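Subject: Re: Membership fee for small companies
Date: 26 April 2021

Dear colleagues,

I have read the proposal from Gadton again, and I want to answer one point before the board votes.

> We suggest one flat fee of 327 euros for every member,
> also for firms with only two or three employees. The
> reminders will be sent from Pruvico in August.

For a big company this sum is small. For a very small company it is a decision that the owner must think over.

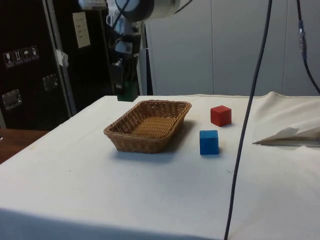
Basket beside the red and the blue cube

We have now 47 members, and more than 3 of them have asked me by phone if they can pay in two parts. I think we should allow it.
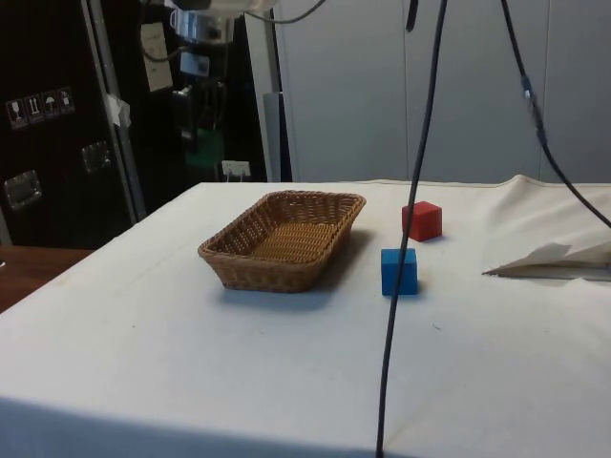 Cluster Office, Working Group Membership and Services

My second question is about the supporting members. In the text it is not clear if they have a vote at the general meeting in Jitberg. The old statutes say no, but the proposal uses the word "member" for all. Please can somebody from Gadton correct the wording?

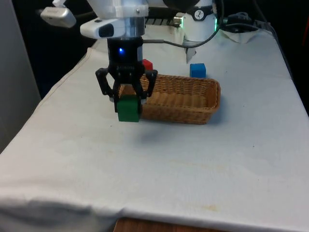
Gavalas

I can also prepare a short table with the old and the new fees, if it is useful for the board. Please write your comments to the list, so that all can read them.

With kind regards from the office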